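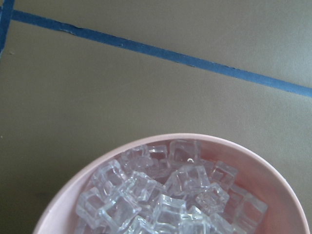

Planning a small bench arm for the workshop or kitchen: tips on what to spend and what to leave for later

Last updated 03/01/2018

These notes are for people fitting a small robot arm to a home workshop, a catering kitchen or a shared bench. They deal with the buying and planning side only. Programming is covered on another page.

## Work out the job first

Write down one job in one sentence before you look at any prices. "Move clear cubes from a bowl to a tray" is a job. "Help in the kitchen" is not, and you will end up paying for reach and lifting power you never use.

Under the sentence, list what the arm has to pick up, the heaviest item, the smallest item and the furthest point it has to reach. Keep the list to one page and take it with you when you talk to a supplier.

Clear and shiny items need extra thought. A pile of clear cubes in a pink bowl picks up bright highlights along the edges, and the colour of the bowl shows through. A camera can have trouble telling one cube from the next. If your job involves glass, ice or clear plastic, ask the supplier to try your own items before you pay a deposit.

## Measure the bench

- Measure the clear area with the arm's base in place. The base takes up more room than the brochure suggests once the cables are on.
- Check the height of anything overhead, such as shelves, range hoods and lights.
- Lean on the bench at the spot where the base will go. If it moves, brace it first and put that cost in the budget.
- Find the nearest power point. Don't plan on an extension lead across the floor.

Mark the working zone with blue painter's tape before ordering. Two strips meeting at a corner are enough to show where the work stops. Leave the tape down for a couple of weeks of normal use and see how often you put a mug or a chopping board over the line. If it happens every day, the zone is in the wrong place. Replace the tape when the edges get nicked or start to lift.

A plain matte surface is the best thing to work on. Gloss laminate and stainless steel throw reflections. A matte mat is much cheaper than a better camera, so try that first.

## Set the budget in four parts

1. The arm and its controller.
2. The gripper and spare fingertips.
3. Bench, mounting, lighting and power.
4. Money held back for the first year.

People spend the lot on the first part and then have nothing left for a gripper that suits the job. At our own bench on Braltgate we had spent $428 on the third part before the arm was even out of its box. Most of that went on a steel mounting plate and two lamps, with the rest on bolts, cable clips and a power board with a switch we could reach.

Get quotes in writing and check whether they include GST, freight and the power supply. The first quote we had from Burkau left out the gripper cable. The one from Hakwood included it, along with a set of soft fingertips, and came out cheaper once we had added everything up. Prices change, so do your own sums.

## Buy the gripper for the item

Two flat metal fingers are fine for blocks and boxes. For smooth or slippery items, look for soft tips with some texture. Buy spare tips with the first order, as the freight on a small parcel can cost more than the tips.

For food, ask for the food-contact paperwork for the tips and for any grease used in the joints. If the supplier can't provide it, use the arm for practice pieces only. Clear plastic or acrylic cubes are handy for this. They don't melt, and you can wash them and use them again.

## Containers

Sort these out at the planning stage, as they are cheap to change.

- A wide, shallow bowl is easier to pick from than a deep one.
- Choose a colour that stands out from both the bench and the items.
- Don't fill to the rim. Items buried in a heap are harder to get hold of.
- Buy two the same. If one cracks, you won't have to set up again for a new shape.
- Put a non-slip mat under anything light.

## New or second-hand

Second-hand arms often come up in December, when workshops clear out before the holidays. Ask for the hours run and watch the arm move through its full reach. Listen for clicking at the wrist. Check that the teach pendant or the software licence comes with it.

We looked at a used Mahama that was 16 years old. The arm was sound, but parts for the controller were no longer made, so we passed.

## Before you pay

- Lead time in writing. Ours was quoted as around 14 weeks.
- Who pays return freight under warranty.
- Where the emergency stop will go, and whether you can reach it from both sides of the bench.
- Whether your insurer wants to be told.
- A shelf or cupboard for the manual, the hex keys and the spare tips.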